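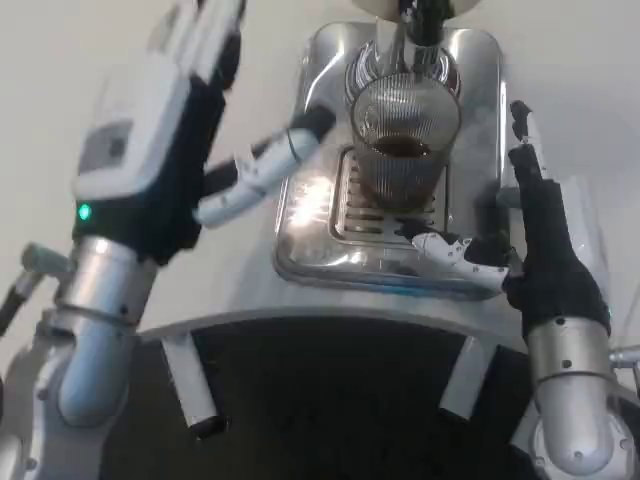
Short pull into the ribbed glass, standing on the slotted grate.

From: Rajitha Munasinghe
To: espresso-bench list
Date: 2026-01-14
Subject: Re: Shot volume drifting low, ribbed glass on grate

Piyumi Majumder wrote:
> I get a different volume every morning from the same dose. The
> button is programmed, the grinder has not been touched, and the
> glass ends up anywhere between a decent double and a puddle. I
> read the level by eye against the side of the glass. Is it the
> flow meter, or the pump? Hòa says pump. I would like to know
> before I order parts from Pacheco, as they don't take returns on
> anything electrical.
>
> Also, is there a trick to getting the drip tray grate to sit
> flat again after cleaning?

Piyumi,

Don't order anything yet. You have no measurement to work from.

The level in a ribbed glass is a poor reading. The glass tapers, so a few millimeters near the base is less liquid than the same height near the rim, and the grooves smear the line where the coffee meets the wall. Crema makes it worse. Put a scale under the glass and write down grams. If the scale won't fit below the spout with the glass on it, pull the shot, lift the glass off, and weigh it on the counter. Subtract the empty glass. Mine is 145 g, but weigh your own.

Suggested procedure:

Run one blank shot with no coffee in the basket and discard it.
Pull 8 shots at the same dose, same button, same basket.
Record dose, output in grams, and time from button press to cutoff.
Wipe the spout between shots. Hanging drops count.

How to read it:

Output steady, time varies: grind or distribution. The meter is doing its job.
Output varies, time steady: suspect the meter. Scale on the impeller is the usual cause, and descaling is cheaper than a new part.
Both vary: check the water supply first. A tank that is not fully seated will do this. Then the pump.

Before all that, reprogram the button. On my Bisine the stored volume went wrong after a power cut and I lost most of a week looking at the pump. My counter read 1,359 shots then, so it was hardly worn.

On the grate: there is no trick. Grounds collect in the corners of the recess under it, and a thin layer is enough to make it rock. Take the tray out, brush the corners dry, rinse, then refit. If it still rocks, lay the grate on a flat countertop by itself. Mine had a slight bow and pressed out by hand. Avoid scouring pads on the polished parts.

Vasanthi asked off-list whether the Rornix basket changes any of this. It changes the time. It should not change the programmed volume.

Post the eight rows when you have them, with the dose column included.

Rajitha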